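Lab Handout 9: Comparing Hand-Held Grippers on Soft and Thin Items

Course section: Manipulation Hardware, practical part
Handout prepared by Chia-jung Chou
Revised 21st October

1. Purpose

This lab compares two fingertip sets on the hand-held gripper. The items are soft, thin or both. Rigid blocks were covered in the previous lab and the results are not repeated here, but keep your notes from it, as the slip definitions carry over.

By the end of the session each pair should have a filled trial sheet for both fingertip sets, a short failure log, and enough recorded material to replay at least one failed grasp per item class.

2. Equipment

Two hand-held grippers per pair, left and right. Parallel linkage, wrist camera on each.
Fingertip set A: Purov, soft, wide contact face.
Fingertip set B: Stiltemell, stiffer, narrow contact face with a thin leading edge.
Recorder unit with the Lim logging software installed.
One shallow tray.
Item kit (fabric, paper, plush).
Binder clips, cleaning wipes, spare screws, hex key and screwdriver.

Fingertips are changed as a set. Do not run a trial with one Purov tip and one Stiltemell tip on the same gripper. The contact faces differ in thickness and the closed position will be wrong in the log.

3. Background

3.1 Closing width and true width

The recorder stores the commanded opening of the jaws as estimated from the linkage. It does not measure the distance between the contact faces. For a rigid block the two are close to the same. For a soft item they are not: the tips bend, the item compresses, and the log may report a fully closed gripper while several layers of cloth are held between the tips.

It follows that closing width alone cannot be used to decide whether a grasp is holding something. In this lab the wrist camera view is the reference and the width signal is secondary.

3.2 Pinch and scoop

Two approaches are allowed.

Pinch. The tips come down on either side of a fold or raised edge and close. This works when the item already has a ridge, such as a bow, a gathered piece of cloth or crumpled paper.

Scoop. One tip slides under the item along the support surface while the other stays above it. This is needed for flat items: a face mask lying flat, a single sheet, a square of foam. It depends strongly on the leading edge of the tip and on the friction between the item and the support.

A third approach, pressing down with both tips to raise a wrinkle and then closing on it, is common in practice. Log it as a pinch and write "W" in the remarks column.

3.3 Support surface

A cloth-covered table and a cardboard tray behave differently. Cloth gives under the tip, so the scoop can start slightly below the item. Cardboard does not, and the tip rides over it. The tray wall adds another limit: near the wall the outer housing or linkage may touch before the tips reach the item. Record the support surface for every trial.

4. Setup

4.1 Check both pivot screws on each gripper. They should be snug, with no visible play in the arms when the tips are pressed lightly from the side. If an arm rocks, tighten and check again before calibration.

4.2 Clean the contact faces. Lint from plush items changes the friction more than the choice of tip does, so repeat this whenever the item class changes.

4.3 Calibrate zero. Close the jaws with nothing between them, hold for two seconds, press the zero button. Open fully and confirm that the reading returns to the same maximum three times in a row.

4.4 Check the camera view. Both tips must be visible with the jaws open and with the jaws closed. If one tip leaves the view at full opening, the mount is rotated and has to be reset.

4.5 Set up the tray as a cluttered scene. Items may overlap. Clip anything that tends to shift the tray wall, and leave the surrounding table objects in place. The background is part of the test, as the tracking step in Section 7 has to cope with it.

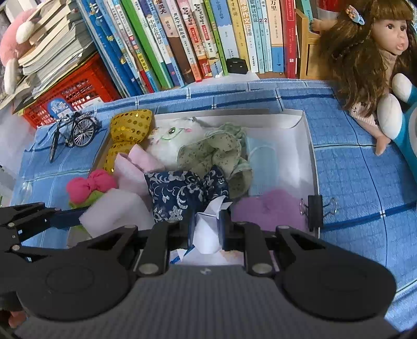 Figure 1. View from a gripper camera during a paper grasp. White paper held between the tips, tray of fabric items behind, second gripper at left.

Two points about Figure 1 are relevant to the trial sheet. First, the paper is crumpled and folded, so it presents edges to pinch; a flat sheet of the same stock belongs in a different item class. Second, the paper lies in front of the dark patterned cloth in this view and hides part of it. When you choose the next target, move the held item out of the line of sight first. A grasp planned on a partly hidden target is to be marked "H" in the remarks.

5. Procedure

5.1 Assign roles. One person operates, one keeps the sheet. Swap after each fingertip set.

5.2 Start the recorder and wait for the steady light. State the trial number aloud before moving; the audio track is used to align the sheet with the log.

5.3 Approach from above with the jaws open wider than the target. Avoid contact with neighboring items. If a neighbor moves by more than its own width, finish the trial and mark "N".

5.4 Close at a steady rate. Do not pump the trigger. A second closing motion counts as a second attempt.

5.5 Lift clear of the tray wall, hold for two seconds, then place the item on the table surface beside the tray.

5.6 Open, withdraw, and call the result.

5.7 For two-handed trials, the left gripper may steady the tray or pull one edge of an item. It may not lift the item on its own. Keep the housings apart — the outer joints are the widest part of the mechanism and will collide before the tips meet if both grippers come in at the same angle.

Each pair performs 36 trials in total, half with each fingertip set, divided evenly over three item classes:

Class F: gathered or tied fabric. Bows, scrunchies.
Class P: paper and flat sheet goods. Crumpled paper, flat paper, masks.
Class S: stuffed or plush items.

6. Scoring

0: no contact, or contact without any lift.
1: item lifted but lost before the two-second hold was complete.
2: item held for two seconds, dropped during transfer.
3: item placed as intended, more than one attempt.
4: item placed as intended, first attempt.

Add a remark code where it applies: W (wrinkle raised first), H (target partly hidden), N (neighbor disturbed), T (tip folded over), D (two items grasped together).

Code D deserves care. With thin cloth the operator often does not feel the second item. Check the camera view during the hold, and have the sheet keeper look from the side. A double grasp is scored as 1 regardless of how well it was placed.

Code T is most common with the Purov set. The soft tip folds when it meets the tray floor at a steep angle, and the contact face then points upward. Lower the wrist and try again. This counts as a second attempt.

7. Processing the recordings

Copy the session folder to the workstation and open it in Busulora. The import step resamples the width signal and pairs it with the camera frames. Then:

(a) Mark first contact, full closure, lift and release for each trial. Use the camera view, as explained in 3.1.

(b) Plot width against time for one Class F trial and one Class P trial with the same tips. Overlay them at first contact.

(c) Run camera tracking with default settings. Note any trial in which tracking is lost for more than 29 frames. Patterned tablecloths and rows of book spines usually give plenty of features; the usual cause of loss is a large held item close to the lens.

(d) Export the table. Trial number, class, tips, support, attempts, score, remarks, in that order.

The default feature limit is 1000 per frame. Leave it there for the comparison. Pairs who want to test a lower limit may do so on a copy of the folder.

8. What to look for

Earlier sections of the course found little difference between the two sets on Class F. Bows and gathered pieces offer a ridge, and either tip will close on it. The differences show up in Class P, where the narrow Stiltemell edge gets under a flat sheet more readily, and in Class S, where the wider Purov face spreads the load and plush items rotate less during transfer.

Your results may not agree. Operator habit has a large effect with hand-held tools, and the second set tried has the benefit of practice. Half of the pairs will therefore begin with Stiltemell. Check the list at the bench before mounting tips.

9. Questions for the write-up

9.1 For which class does the closing width separate scores of 1 and 4, if any? Support the answer with a plot.

9.2 Compare attempts on cloth and on cardboard for Class P. Is the difference larger than the difference between fingertip sets?

9.3 Choose one failure and describe the tip motion over the second before it. State what a controller with access to both the width signal and the camera could have done, and what it could not.

9.4 Two-handed trials take longer. Estimate whether the gain in score is worth the time for each class.

10. Submission

One write-up per pair, four pages at most, with the exported table attached. Hand in by the first lab session in November. Raw recordings stay on the workstation and should not be mailed.

Return both fingertip sets wiped and in their own bags. Screws go in the bag with the set they came from — the Stiltemell screws are slightly longer and will press into the housing if used with the Purov tips.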